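The student robotics club at Huser Technical College is looking for people to join the snack counter project this fall. We need new team members and also test customers. You can sign up for either one, or both. No robotics background is required for the test customer spots.

The project is called Itik. It is a two-arm serving counter: a customer orders a few items from a short menu, and the arms pick them from the display and set them on a tray. We are building it for the Vindov student competition, in the service category. 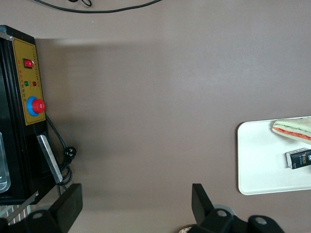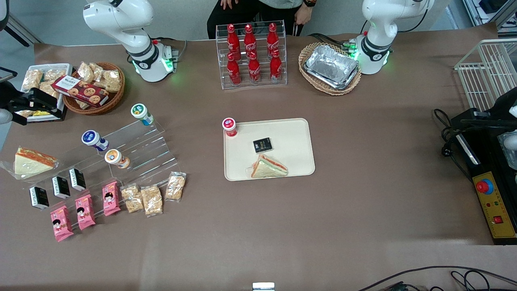

*Itik work table, Kim Hall. Both views show a tray with a sandwich and a small black box on it.*

## What the team is working on

Picking is the main problem. A yogurt cup is stiff and has a regular shape, so the arms do fairly well with it. A bag of puffed rice changes shape every time it is touched. Wrapped sandwiches are somewhere in between, and the angle matters a lot. The competition rules allow 4 minutes per order, and the judges choose the orders on the day.

We train the arms from demonstrations. A team member drives both arms through an order, the run is recorded and labeled, and the good runs go into the training set. We have 800 labeled runs now and want 1000 before the end of October. After that we will mostly be testing and fixing.

## Team member openings

**Demonstration operators.** You drive the arms and complete orders from a list. Training takes two sessions. Steady hands help, and so does being willing to repeat the same pick many times. Operators also reset the table between runs using the layout sheet.

**Run labelers.** You watch recordings and mark where each pick starts and ends, what was picked, and whether the run should be kept. Most of this can be done from home on your own schedule. We ask for at least three hours a week.

**Software.** You should be comfortable in Python and able to read other people's code. Open work includes the order screen, the logging scripts, and a tool for comparing two versions of the trained model. Experience with machine learning is useful but we will take someone who is still learning it.

**Display and fixtures.** We need someone to work on stands, racks and tray positions. Small changes to the height or slope of a stand can make a pick much easier. You will need shop access, or time to take the Level 1 shop class.

Team members should expect to give five to six hours a week (labelers less) through the competition. First-year students are welcome. The work does not carry course credit by default, but students in the automation program can ask their adviser to count it toward the project requirement.

## Test customers

We want some 80 people to place orders and tell us how it went. A visit takes half an hour. You will place three orders at the screen, watch them being filled, and complete a one-page form. You stay on the customer side of the counter and do not operate the arms.

You can take part if you:

- are 18 or older
- are a student or employee of the college
- have not worked on Itik before

Test customers get a meal voucher for the cafeteria. Food on the work table is handled over and over and is not given out. Visits are recorded on video, and you will sign a consent form before you start. If you would like your face kept out of the recording, check the box on the form and we will seat you accordingly.

## Safety

Everyone who operates the arms has to pass the lab safety check first. It covers the emergency stop, power-up order, and where to stand while the arms are live. There are always two people present when the arms are powered. Long hair is tied back, and loose sleeves and lanyards come off.

## How to apply

Pick up a form from the box outside the Kim Hall robotics lab, or ask for one at the automation program office. For a team position, attach a short note with:

- which opening you want, and a second choice if you have one
- your program and year
- the hours you are free each week
- anything you have built or programmed, in class or outside it

Test customers only need to fill in the top half of the form and choose a time slot.

The lab is open to visitors on Friday from 3 to 5 p.m. if you want to see the setup before deciding. Team applications are read in the order they come in, and we reply to all of them by email. Test customer slots stay open until they are filled.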